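Practice Makes a Plug

The first thing Zarmeena Jatoi shows me is a failure, and she is delighted by it. In simulation, a robot arm has come at a server rack a hair too low and jammed its fingers against the post. "Look how confident it was!" she says, and runs it again.

Jatoi leads Porkar, a research project at Bosdale that wants robots to handle the dull, fiddly jobs of a data center - finding the right part, pulling it, putting in a new one. Her team's method, called Zunon, trains the arm entirely in simulated rooms, and the twist is in the light. Every practice run gets a new sun, new lamps and new shadows, so the arm can't lean on a patch of brightness that won't be there tomorrow.

The results are lovely. After 1,119 simulated practice runs, the arm was given 344 fresh attempts in rooms it had never met, and it got its fingers onto the right part in almost 50 percent of them. Half may sound modest, but the version trained under one fixed light managed just five percent. I've covered robotics for a long while and I don't often see a gap like that from a change this simple.
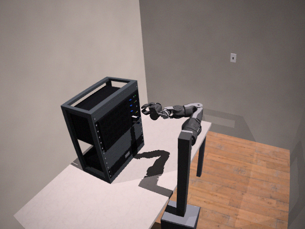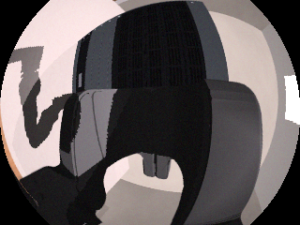 Shadows were the enemy from day one, Jatoi tells me, and the worst of them were cast by the robot itself. An arm that learns under flat, even light has no idea what to do when its own dark outline lands in its work area. In the wide view of the rack, the arm's shadow runs across the tabletop and up onto the equipment face, right where a nervous controller would want a clean look. Zunon has practiced with that mess so often that it mostly carries on. The next step is a real rack, a real arm and a room with a window, and the team hopes to start in March. Jatoi has already picked the window. It faces west, and the afternoon glare is terrible.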